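Community Help > House and Furniture > Wood Finishes > Oil or poly on a small kitchen table?

Oil or poly on a small kitchen table that gets used for everything?

Hi all, first time asking in this section, I usually hang out over in plumbing. I need to pick a finish for a small wooden table and I've now read so many opposite opinions that I can't tell which way is up.

We got the table secondhand from the Hedby flea market last April. It's light wood, kind of a honey color, and the seller couldn't tell me what kind of wood it is or what was on it. I was told "maybe oil, maybe nothing" and I paid and carried it home. It sits at the end of the kitchen and it gets everything. Breakfast, mail, seed starting, homework, bike parts once (never again). We don't use a tablecloth because I can't stand them, they slide.

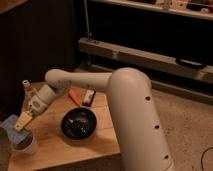

The small wooden table, with the little white cup on it.

So the surface has gotten a bit worn looking. Nothing tragic. When I wipe it down with a wet cloth it goes dark right away and takes a while to get pale again, and it feels fuzzy afterward if I rub my hand across it. I like that you can see the grain and I'd hate to end up with something that looks like a bowling alley.

What I've got so far:

My brother-in-law says polyurethane, three coats, done, stop thinking. The guy at Lotito Hardware says hardwax oil and sold me a starter kit of the Jirkance one for $49, which I haven't opened because I can still return it. My neighbor says plain mineral oil like on a cutting board. I also found an old forum thread where people got really mad at each other about tung oil, and I left that alone.

Things I care about, more or less in order: not having to move out of the kitchen for a week, being able to fix one bad spot without redoing the whole top, and it being okay with food and wet stuff. Looks come after that. I own a little palm sander and I'm decent with it but not great. There is no garage, so whatever I do gets done right there in the kitchen with the window open – and it's February, so the window thing has limits.

Posted Feb 9, 2026

First reply (marked as most helpful)

Go with the hardwax oil, keep the kit. I've done both on kitchen furniture and for what you listed it's the easy choice.

Poly is tougher, I won't argue with your brother-in-law about that. Water just sits on it. The trouble comes when it finally gets a deep scratch or starts to peel at an edge, because you can't blend a patch into it very well. You end up sanding the whole top back and starting over, and sanding old poly indoors is a miserable afternoon. With the oil you scuff the bad spot, rub in a little more, wipe it off and go to bed.

What you describe with the wet cloth sounds to me like there's very little finish left, if there ever was any. Wood that darkens immediately is drinking. The fuzzy feeling is the grain standing up after it gets wet, totally normal on bare wood.

How I'd do it: clean it with a barely damp cloth and a drop of dish soap, then let it dry overnight. Sand with the grain, medium paper first and then a finer one, and don't go crazy with the fine stuff or the oil won't soak in. Then wet the top lightly on purpose, let it dry, and knock the fuzz off by hand with the same fine paper. People skip that and then wonder why the finish feels like a peach! Vacuum, wipe, vacuum again.

Put the oil on thin. Thinner than you think. The one time I had real trouble was a bench where I left too much sitting on top and it stayed gummy for days, and I had sock lint in it (don't ask). Wipe it on, wait as long as the can says, then buff off everything that will come off. Do a second coat the next day.

VERY important and the can will say it too: lay the oily rags out flat outside to dry, or put them in a bucket of water. Do not ball them up in the trash. They can heat up on their own and catch fire. I know everybody repeats this, and I'm going to keep repeating it.

Do the underside as well, at least one coat, so both faces take on moisture at a similar rate. Check the can for how long before it's fully cured and keep wet things off it until then. Same with the fumes, some are milder than others.

Second reply

mineral oil is fine, your neighbor is right. cheap and you can't mess it up. mine's been like that for years

Follow-up from the person who asked

Thank you, that first one is exactly the level of detail I needed. I'm going to keep the kit.

One thing I forgot to ask about is pans. We're terrible about this, somebody always sets one down on the table on the way to the sink. We have trivets! They live in a drawer and nobody goes in the drawer. 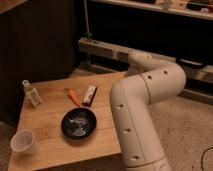 Small frying pan on the table, handle toward the back.

Is the oil going to survive that at all? Would poly be better for heat, or is it the same either way? And does it matter if the bottom of a pan is a bit greasy when it lands on there? I'm picturing a ring and I'm picturing me being blamed for it.

Third reply

Neither one likes a hot pan. Poly can go soft or cloudy under heat and then you've got a white ring that may or may not come out. Oil will mark too, and if the pan is hot enough you'll scorch the wood itself and no finish in the world is going to stop that. The difference is that on oil you can sand the ring out by hand and recoat that one patch, and on poly you're probably looking at the whole top.

I disagree with the mineral oil answer, by the way. It never really hardens, so it washes out and it can rub off on paper. For a cutting board, sure. For a table where kids do homework I'd pass. If you've already put mineral oil on there, let it dry out as much as it will and sand it well before the hardwax goes on, or it might not grab.

Grease under a pan is no big deal on a cured finish, wipe it up the same day. On bare wood it'll leave a spot.

As for the trivets, get one out of the drawer and leave it on the table all the time. We've got an ugly cork thing from the Mwakyusa import shop that has been sitting in the middle of ours so long that guests think it's a decoration. People will use it if it's already there. Test your finish on the underside before you do the top too, oil warms the color up more than you'd expect and a honey-colored table can go pretty orange on you.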